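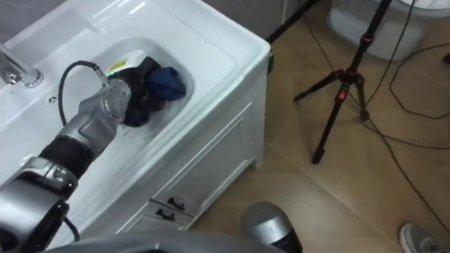 Figure 1. Head camera view, laundry task: one gripper in the dark clothes in the basin.

Lecture 5. Collecting demonstrations for a learning system
Zhuoran Zou, November 4, 2024

1. What is one example
In this course one example (we also say "episode") is a full recording of one attempt at a task. It contains the camera images, the joint positions of both arms and the gripper commands, all with the same clock. If the clock of one stream is wrong, the episode can not be used.

2. Why clothes are difficult
A cup has nearly the same shape in each episode. A garment does not. In Figure 1 a black and a navy-blue garment lie together in a white basin, and in the image the border between two dark cloths is weak. The policy must learn where to close the gripper from many different piles. Please change the pile before every episode, also when the last one went well.

3. The Kundska set
For the exercise we use the Kundska set, which has 553 episodes. Of these, 400 are for training and 23 are kept for the final test. The others are for validation. Do not look at the test episodes while you tune your model.

4. Labels
Mark the start, the first contact with the cloth, and the end. A failed grasp keeps its label "fail" and stays in the set. We will need it in the next lecture, when we speak about recovery.

Homework: read the Minja notes, section 2, and write half a page on how the head camera and a wrist camera would differ for this task.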